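Home | Notebooks | Bench | Ovens | Search | Log in

February, notebook, sourdough bench

Starter trials, continued. Tamás and I both came in before 7:00 a.m. and the rye jar had climbed right past the tape mark overnight – fantastic! It had a flat top when we opened it, with tiny holes all over and a smell like green apples. Last month's version was all nail polish by that hour, so the stiffer feed is doing something good. I want to keep going with it for at least the rest of the month before we touch anything else.

Feed as of this morning: 200 g of whole rye, 5 g of old starter, water to a thick paste. Krisztina thinks the seed is too small and that we are just giving the wild stuff on the flour a head start. She may be right, but the loaves don't taste like it. I've set up a second jar with her seed amount and we can compare them side by side (the blue lid is hers, the plain one is mine, please don't swap them again).

Flour: we are down to the last sack of the Divilley rye. The new one from Cutley is coarser and drinks a lot more. I made a small test dough with it yesterday and it looked like wet sand for the first half hour, then pulled together all at once and got wonderfully smooth. Rest it longer before deciding it needs water! I added a splash too early and ended up with a puddle in the basket. It baked into something like a pancake with a very good crust. Norbert ate most of it with butter.

Mixer notes. Speed two is still making that clicking noise at the bottom of the bowl. Béla took the guard off and cleaned out a plug of dried dough the size of a walnut, and it's quieter now but not silent. Use speed one for anything with rye in it until he has had another look. By hand is fine too, and for the small batches I've come to prefer it, you feel the dough change under your palm and you stop at the right moment.

Batch 523 was the big one. It's the seeded loaf, with the soaker cooked the evening before (cracked rye, sunflower, a spoon of malt, salt, boiling water over the lot, lid on). The soaker was still a little warm in the middle when it went in, and I think that's why the bulk ran so fast. It was ready a good forty minutes ahead of the plan and the oven wasn't. I put the baskets in the cold room to hold them and that worked beautifully – the skin dried just enough to take a clean cut.
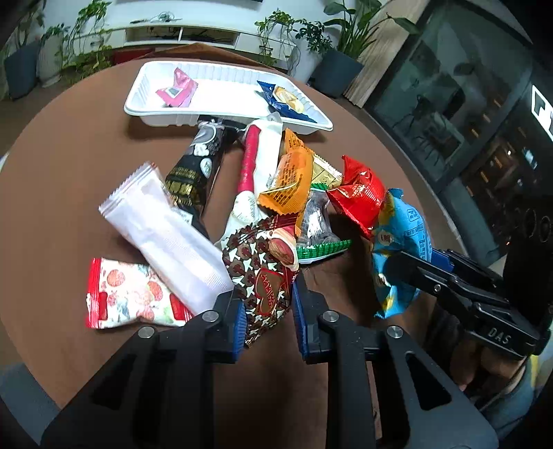

Scoring: one long cut, blade held low, no second pass. I keep wanting to tidy up the first cut and every time I do, the ear tears. Ilona's loaves open like a book and she barely looks at them while she does it. I asked her to slow down so I could copy the angle and she couldn't do it slowly at all, so I just watched her hands through six loaves and tried it on the next one. Best ear I've had!

Oven. The left deck runs hotter at the back, same as ever. Turn at the halfway point. Steam for the first twelve minutes, then vent, then leave it alone. I gave the seeded loaves a longer finish with the door cracked and the crust stayed crisp right through to the afternoon, which it has never done with this recipe. The crumb is moist, dark, quite sour at the edges and sweet from the malt in the center. Tamás wanted less malt. I would leave it.

We cut one loaf too early, of course. The knife came out gummy and the first slices were no good. The one we left wrapped in a towel until the evening was a different bread altogether.

Mathias order: they want the same seeded loaf but in tins. Total dough for that is 3000 g, so it fits in the small bowl in one go. Grease the corners of the tins properly, the last lot stuck there and nowhere else.

To do:
– feed both jars before leaving, write the time on the tape
– soaker for tomorrow, cooked early enough to cool all the way through
– ask Pareo whether they still have the long baskets
– new blades, the last two are dull
– try the Cutley rye in the starter itself, third jar, any lid but blue

Ilona has the morning shift. The tinned dough goes first, then the seeded, and the plain rye can wait until the deck comes down in temperature.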